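# The Refurbished Promise

Everybody selling a used computer in July has a story about how good it is. I spent the month trying to find out how much of the story is true.

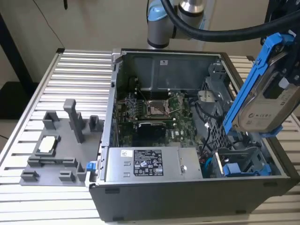 ## A word that means whatever the seller likes

Start with "refurbished." I called three sellers and asked what it covered. At Leltine, a woman in customer service told me it meant "fully restored to working order," and when I asked who decided what working order was, she put me on hold for 13 minutes and then the line dropped. Skindura sent me a PDF with a green leaf on every page. The third, a one-room shop, said it meant he had turned the thing on.

I liked the third answer best. I also bought from him, and the fan rattles.

The big sellers use grades. A grade A machine is supposed to look close to new, a B has scratches, and a C has lived a life. What the letters describe is almost always the case. You can buy a grade A tower with a hard drive that has been spinning in an insurance office for most of a decade, and the listing will tell you about the finish on the front panel.

Wafula Mwaipopo repaired office machines for a living before he started teaching evening classes in the same trade. He has no patience for the letters. "People ask me if it's an A or a B," he said. "I ask them how many hours are on the drive. They look at me like I asked for their blood type."

Drives keep a running total of the hours they have been powered on, and free software will read it to you in under a minute. Of the listings I saved, one gave the number. I asked Leltine by email if they would include it. They thanked me for my interest in sustainable technology.

## The savings, such as they are

The pitch usually comes down to money. A used desktop costs less than a new one, sometimes a lot less, and for writing letters and paying bills it will do fine. I have no quarrel with that.

My quarrel is with the extras. Skindura's cheapest tower looked like a bargain until I added the power cord (sold separately), the longer warranty, and something called a readiness fee. By the checkout page I was 50 dollars over the price in the ad. A readiness fee! I asked what would happen if I declined it and was told that it could not be declined.

Then there is the warranty. Skindura's ran for 21 days on anything with moving parts, starting from the day of shipping. Mine would have spent a good piece of that time in a truck.

Montri Paisan runs Thepsuriya, a small outfit that buys retired machines from schools and clinics and sells them on. He thinks I am being hard on his business. His margins are thin, he says, and most customers go away happy and never think about any of this again.

"You want a report card on a computer that costs less than your shoes," he told me.

Maybe so. But he does do one thing I didn't see elsewhere. He replaces the storage in every machine, throws the price of the new drive into the total, and says so in the listing. His towers cost more than Skindura's on the search page and less at the checkout. He admits this is terrible marketing.

## About the leaf

Every seller I looked at makes an environmental claim, and I would like to believe all of them. Keeping a computer going for a few more years probably does spare the world the making of another one. How much it spares is where the brochures get bold.

Skullov, a resale site that lists other people's stock, shows a counter on its home page with the tons of waste its shoppers have "rescued." I watched it on a Tuesday morning. It went up by 1000 between my first cup of coffee and my second. I wrote to ask how it was worked out, and a polite reply said the method was proprietary.

I asked Mwaipopo what he would look for instead. He wanted to know where the dead parts go, and he wanted a name and an address. Paisan gave me both when I asked. Skullov said its partners were responsible for that. Leltine has not answered.

## What I'd ask before paying

Ask for the power-on hours. Ask if the drive was wiped, and by whom, and if they'll put that in writing. Find out when the warranty clock starts. Go all the way to the last checkout screen before you compare prices, and ignore the leaf.

My own machine has been on my desk for three weeks now. The shop offered to look at the fan if I bring it in before they close for vacation.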